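Home | Shop Info | Returns | FAQ | Contact

Returns and Exchanges: Your Questions, Answered With Some Patience

By Hayley Cropper
February 23, 2024
15 shares | 2 comments

Trevska sells kitchen odds and ends by mail from a building in Bornley, and most of what we sell stays sold. For the rest, there's this page.

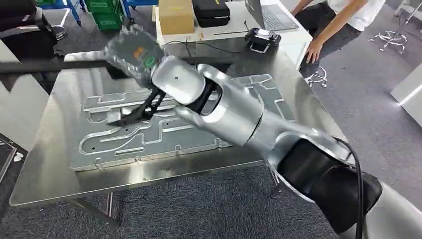
I rewrote it after reading a month's worth of your emails in one sitting, with tea. The old version was written by a lawyer and read by no one, including, I suspect, the lawyer.

How long do I have to send something back?

70 days from delivery. Yes, it's an odd number. It used to be 60, and then we had a bad winter with the mail and never changed it back.

Does it have to be unused?

Unused, yes. Unopened, no. We understand that you need to take a thing out of its bag to find out you dislike it. A garlic press that smells of garlic has been used, however persuasive your letter.

I threw away the packaging. Am I doomed?

No. Wrap it in something that will survive a truck. One customer used a bath towel and then asked for the towel back, so please say so up front if you're attached to yours.

Who pays the postage?

If we sent the wrong item or it broke on the way, we do. If you changed your mind, you do. If you changed your mind and then it broke, call Celina Kozłowski on the returns desk and be very polite.

Can I exchange a Dolleo lid for a different size?

You can, and you'll have plenty of company. Measure across the top of the pot, rim to rim, before you order. Measuring the bottom is how most people end up on this page.

When do I get my money?

Roughly 15 days after the parcel reaches us. Your bank may sit on it a little longer – we've asked banks why and they play us music.

What about large orders?

Anything over 190 dollars needs a return number first. Write it on the outside of the box. Inside the box is a lovely place for a note, but we can't read it from there.

Can I drop it off in person?

Yes, at the side door on Chmielewska, weekdays until four. The front door is for deliveries and sticks in February. Ring twice.

Next: Shipping | Gift Cards | Back to top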